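Wonura Household Manipulation Project

The Wonura Household Manipulation Project, usually shortened to Wonura, is a student robotics project run within the Rindell engineering school in Vurkthorpe. It studies how robot arms can be taught everyday two-handed tasks from human demonstrations. Students record the demonstrations with hand-held grippers, train control models on them and test the results at the end of each school year. The project is open to students from the second year onward and counts toward the laboratory credit of the automation course.

History

Wonura began as an extracurricular club. Its first members worked on line-following vehicles and entered regional contests with mixed results. The change to manipulation was proposed by Daichi Yoshida, then a laboratory instructor, who argued that the club's vehicles had stopped posing new problems for older students. The proposal was adopted in August, and the remaining vehicles were passed to the introductory course.

Kristýna Skála took over the teaching side of the project in its second year. She rewrote the recording procedure and introduced a written log for each session, which is still in use. A separate branch for simulated tasks existed for 4 terms and was then merged back into the main group.

Recording method

Demonstrations are recorded by one operator at a table, with one gripper in each hand. The operator opens and closes the fingers by hand while the position of each gripper is tracked. Recordings begin and end with both grippers clear of the objects.

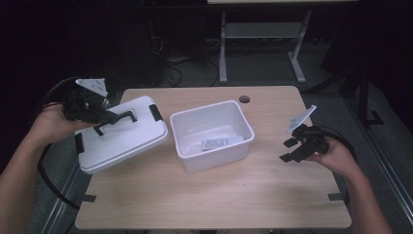

Tasks are divided into three groups: placing, folding and closing. The closing group covers containers with separate lids and is considered the hardest, as the lid has to be lifted, aligned and pressed down evenly before any latch is moved. Operators are told to work at a steady pace and not to correct small errors by letting go of the gripper. A demonstration in which an object leaves the table is marked as failed – it is kept in the archive but left out of training.

Starting positions are changed between recordings. Early sets were made with the objects always in the same place, and the trained models failed when a lid was moved by the width of a hand. Under the present rules, a task needs 200 accepted demonstrations before training may begin. The largest set on record, for the closing group, holds 293.

Evaluation

Trained models are run on a pair of fixed arms. Each task is attempted from starting positions drawn up by students who took no part in the recording. A task is passed at a success rate of 80 percent. Partial completion, such as a lid seated on one side only, is scored as a failure.

The results are presented at the Kalniņš Review, an internal event at which each group demonstrates its task live and answers questions from the teaching staff. At the review of 2022-12-04, held outside the usual schedule, the placing group passed and the closing group did not. The closing group's report traced most failures to poor alignment at the far edge of the container – a fault also noted in earlier logs.

Organization

Students work in small groups, each assigned to a single task for the year. Operator duty rotates within the group. Session logs, accepted recordings and evaluation sheets are stored on the school server and can be used by later groups, provided that the original operators are credited in the report.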